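Spinner wheels, a year on

I bought the Brostico hard-shell in September, mainly for the train to Grolport. It has twin-wheel casters, and those are what I want to cover, because the shell has needed no attention.

The first symptom was noise. On smooth tile the case rolled straight; on the platform it pulled left and hummed. Sinan Aksoy, who had the same model, blamed the handle. I laid mine on its side after dinner on Friday and turned each wheel by hand. One stopped after half a turn. The rest coasted.

Hair and carpet thread wind around the axle between the two wheels of a pair, where you can't see them from outside. I pulled the thread out with tweezers and cut the remainder with a seam ripper. Then I wiped the swivel housing and put in 2 drops of dry PTFE lubricant. Oil collects grit, so I keep it off casters.
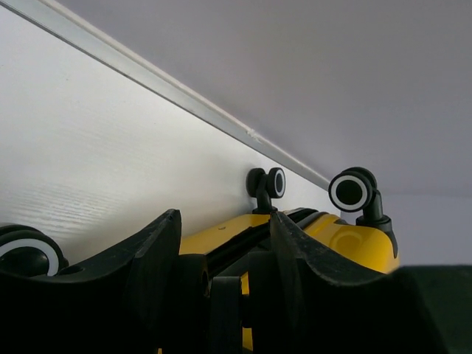
How often do the wheels need cleaning?
Every 2 or 3 trips is enough for mixed pavement and carpet. After gravel or beach parking, do it the same evening.

If a wheel still drags after cleaning, check the axle for play. Mine had a little side movement, within what I would accept. A replacement set from Meveck took 24 days to reach Birsen Coşkun, and the screws were the wrong length, so measure before ordering. She reused the old ones.

Flat spots are a different problem. They come from dragging a loaded case with one wheel jammed, and no cleaning fixes them. A light pass with 800 grit paper takes off the burr but leaves the wheel slightly out of round.

Next I want to try softer wheels on the old Avcı case, if I can find the diameter.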